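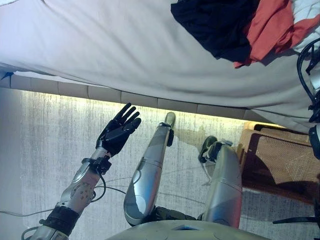
Livstead Robotics Club — minutes, May

Started 4:15, the 15 min. late again, room key. Last minutes read and OK'd.

**Bedroom task.** Cloth and basket next to the bed stay as the practice setup for Kurkex. Left hand still starts open, every run. Agreed not to change it before the contest.

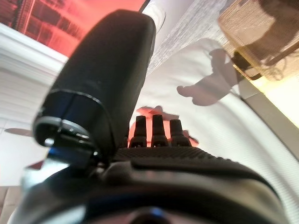 Grip settings next. Two versions of the close-hand code going around, need to pick one by the next meeting. Old one gets archived, not deleted. Cable ties on the arms to be checkd before each session. 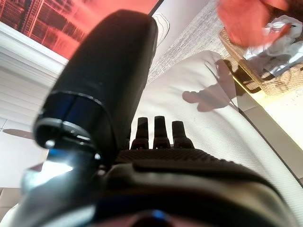 Ekamura team asked whether the 30 practice runs have to be back to back — no, can be split over two sessions. They'd rather do them all at once. Fine.

**Money.** Furtado grant is 400, all of it for spare fingers and cables. Reciepts in the blue folder pls. 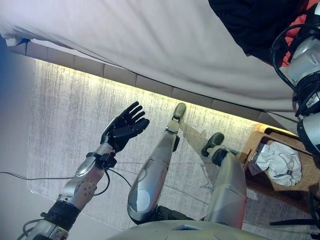
*Robot at the bedside, basket on the right.*

Next meeting same room, 4:00 sharp. Closed 5:30.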